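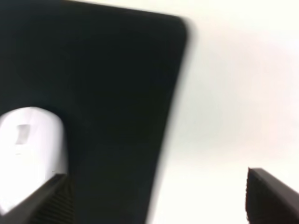

Black on white, up close.

We've had the Navo folding camp table for three trips now, so I reckon I can say something useful about it. Long one, sorry, get a cuppa.

A bit of background. We tow a 30 foot van and we're on the road for most of the winter, usually at powered sites with our own slab. Our old table was an Aebischer that I loved dearly until one of the hinges gave up at Gundemico Lakes, right in the middle of lunch. The lady two sites down, Liesl Hämmerli, had a Navo set up under her awning and let me have a good poke at it (thanks Liesl!). I ordered one that same night.

I paid $181 plus postage from Wudusent, the online camping mob. It took longer than I'd have liked to get to us, and the carton was a bit bashed at one corner, but everything inside was fine.

Setting up is dead easy. You flip it over, pull the legs out till they click, and stand it back up. The first time I pinched my finger on the crossbar and said a few words the neighbours didn't need to hear, so watch that. Now I can do it in the time it takes my husband to find the right spanner for the water hose.

The legs adjust one by one, and this is the bit I was most excited about. The sites closer to the boat ramp at Gundemico slope like you wouldn't believe, and with the old table we were forever stuffing bits of timber under one end. With the Navo you just twist the foot out until it stops wobbling. The collars do get gritty if you camp on sand, though, and then they're a pain to turn. I give mine a rinse under the tap before we pack up and that seems to sort it.

It's a decent height for working at too. I do the bookings and the books for my sister's place while we're away, and with the old one my wrists were always sore by morning tea. With this one I can sit in a proper chair and get a couple of hours done

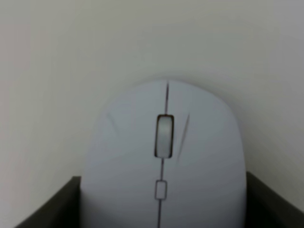 without feeling it in my shoulders afterwards. It also doesn't bounce when somebody else leans on it, and in our family somebody always does.

Now the grumbles. The carry bag is rubbish. The zip is too short, so you have to wriggle the table in on an angle, and the stitching on one handle has already started to go. For this money I'd want a better bag! I've given up and just strap it to the side of the bunk.

It's also heavier than it looks. Fine for us, we only carry it from the van to the awning, but if you're thinking of lugging it down to the fishing jetty, think again. And the colour marks badly. Tomato sauce, sunscreen, you name it. Warm soapy water gets most of it off if you're quick.

I rang Navo to ask about spare feet (I've lost one already, my own fault) and the bloke on the phone was lovely. They sell them in sets, and he posted mine to the park office, so I had them before we moved on.

Would I buy it again? Yep, I would. We're off up the coast in July and it's coming with us, bag or no bag. If you only camp a couple of weekends a year you could get by with something cheaper.

Posted 12 June 2019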